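Tevance after the half-year numbers, anyone still holding?

hoei
Bought at 200p, now down 23%. Sales were fine so I don't get the drop. Am I daft to top up?

pimpernel_j
Sales fine, margins not. Read the bit on stock levels, it's grim. I sold the lot in December and slept better.

Aiman Lumenta
Disagree with pimpernel. They filled up early for the new Datden shops, so of course stock is high. I've held for four years and the dividend has never been cut.

pimpernel_j
Never been cut YET. Pimotent said the same thing right up until they cut theirs.

hoei
Pimotent had loads of debt though? Different beast surely.

Aiman Lumenta
Very different — Tevance has net cash. I'd worry more about Sumampouw opening next door to them everywhere. Anyway, hangers:

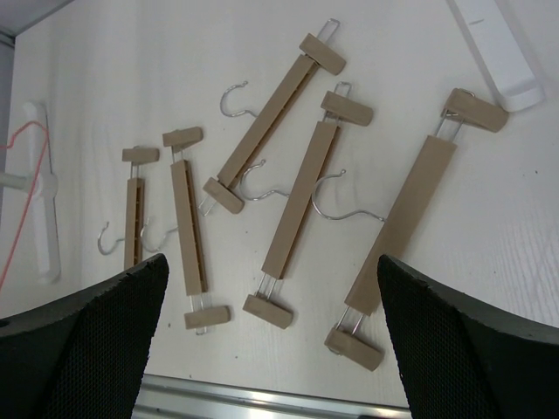
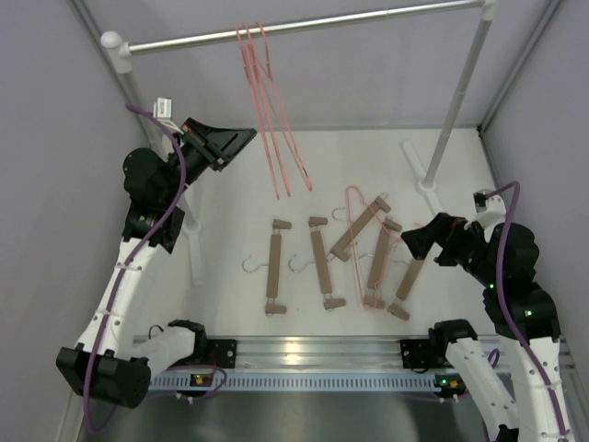
Back to the dividend, it's covered twice over on my sums, and at 14 times earnings I'm not selling. Might not add until the next update, mind.

pimpernel_j
Your sums leave out the leases, Aiman. Put those in and it isn't cheap at all.

hoei
Right, I'll sit on my hands then. Cheers both.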